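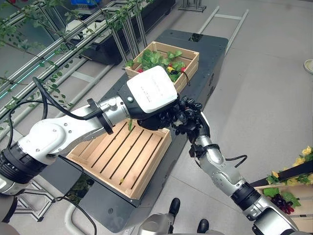
Section 4. Installing the Olmedo and starting it for the first time

Before you begin, read Section 2 (parts in the carton) and Section 3 (choosing a location). The Olmedo water softener goes on the main cold water line, after the pressure tank if you have a well and after the meter if you are on town water. Outdoor faucets should branch off before the softener.

You will need:
Two adjustable wrenches
Tubing cutter
Bucket and towels
Plumber's tape
Drain hose and hose clamps (supplied)
Bypass valve with two clips (supplied)
Softener salt, pellets or crystals

CAUTION: Do not install where the inlet pressure goes above 100 psi. Fit a pressure reducing valve first. Daytime pressure can be low while night pressure is high, so take a reading late in the evening too.

CAUTION: The room must stay above 39 degrees F all year. Frost damage to the valve body or the resin tank is not covered.

4.1 Placing the tank

1. Set the softener on a level, solid floor. If it rocks, shim under the whole base and not just one corner.
2. Leave enough space above the lid to pour in a full bag of salt.
3. Turn the tank so the display faces the way you will walk up to it. The tank is hard to turn once the pipes are on.
4. Check that the power cord reaches an outlet that is not controlled by a wall switch. Do not use an extension cord.

4.2 Connecting the bypass valve

1. Shut off the main water supply. If your water heater is electric, switch it off at the breaker. If it is gas, turn it to pilot.
2. Open the lowest faucet in the house and one upstairs and let the line drain.
3. Wet the four O-rings on the bypass valve with clean water, or with the silicone grease in the small packet. Do not use petroleum jelly.
4. Push the bypass valve straight into the back of the control head until it stops.
5. Press the two clips on from above. Each one should snap. Pull on the valve to make sure it holds.
6. Match the arrows. The arrow marked IN must point toward the softener.

Note: On older houses the flow may run from right to left as you face the pipe. In that case use the crossover kit, part Lesitz, sold separately. Do not turn the bypass valve upside down.

4.3 Connecting the drain

The drain hose carries rinse water out of the control head during regeneration. The overflow hose is a different hose and works by gravity only. Do not join them together.

1. Slide a clamp over one end of the drain hose and push the hose onto the barbed fitting at the top rear of the head.
2. Run the hose to a floor drain, a laundry sink or a standpipe.
3. Leave an air gap of 2 inches between the end of the hose and the rim of the drain. Most plumbing codes call for a gap, and some want more than this.
4. Tie the hose down. It will jump when the rinse starts.
5. Connect the overflow hose to the elbow on the side of the salt tank and run it downhill all the way.

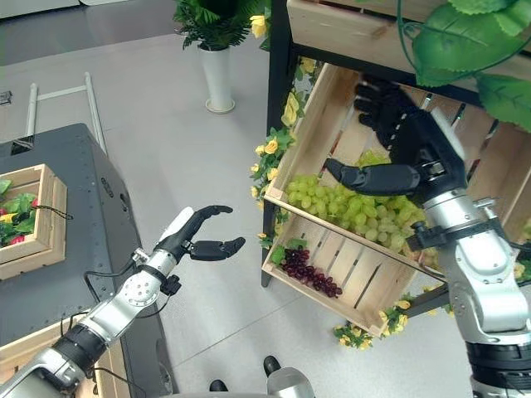 Grestberg, December 12, 2021

Changes to 4.4 and 4.5. The steps below replace the ones printed in the October booklet. In that booklet the control head was plugged in before the tank was filled, and some owners found an error on the display when they opened the bypass. The new order is fill first, then power. If your softener is already installed and working, you do not have to do anything. Text revised by Edith Arboleda, checked on site by Telmo Pacheco.

4.4 Filling the tank

1. Put the bypass valve in the BYPASS position.
2. Open the main water supply slowly. Let the two open faucets run until they stop spitting, then close them.
3. Look at every joint you have made. Tighten or remake any that drip.
4. Open one cold faucet near the softener.
5. Turn the bypass valve a quarter of the way toward SERVICE. You will hear water enter the tank. Wait until the faucet runs without air.
6. Turn the bypass valve the rest of the way and close the faucet.

Note: The first water may be slightly yellow or cloudy. This comes from the resin. Run the faucet until it is clear before you drink it or wash clothes.

CAUTION: Opening the bypass quickly can push resin up into the control head. If small amber beads come out of a faucet, go back to BYPASS and call the service desk.

4.5 Setting the control head

1. Plug in the cord. The display shows the model number and then the clock, which will be flashing.
2. Press SET. Use the up and down keys to enter the time of day. Press SET again.
3. Enter the hardness of your water in grains per gallon. If your report is in milligrams per liter, divide by 17.1 and round up.
4. Enter the regeneration time. The factory setting is 2 a.m., and it suits most homes.

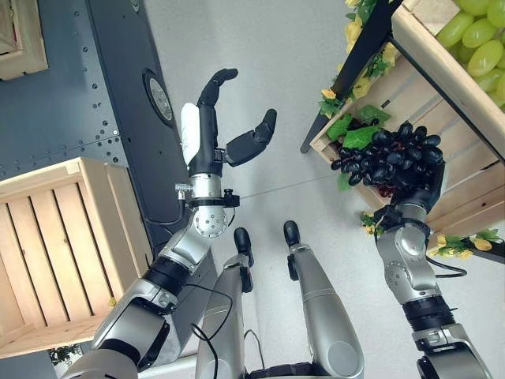
5. Enter the capacity between regenerations. Leave this at 2,000 gallons unless your dealer has given you another figure. The head will regenerate sooner by itself if the hardness you entered calls for it.
6. Press and hold SET until the display stops flashing. The settings are kept through a power cut, but the clock is not. After a long outage, check the time.

4.6 Adding salt

1. Pour in salt until the tank is half full. Do not add water - the control head does this.
2. Put the lid back on fully.
3. Press and hold REGEN to start the first cycle by hand. Stay nearby and check the drain hose while the rinse is running.
4. When the cycle has ended, turn the water heater back on.

Hot water will stay hard until the old water in the heater has been used up. Allow a few days of normal use before testing at a hot faucet.

For questions about installation, ask for Carmela Goicoechea at the Hedthorpe service desk. Have the serial number ready. It is on the silver label under the salt lid.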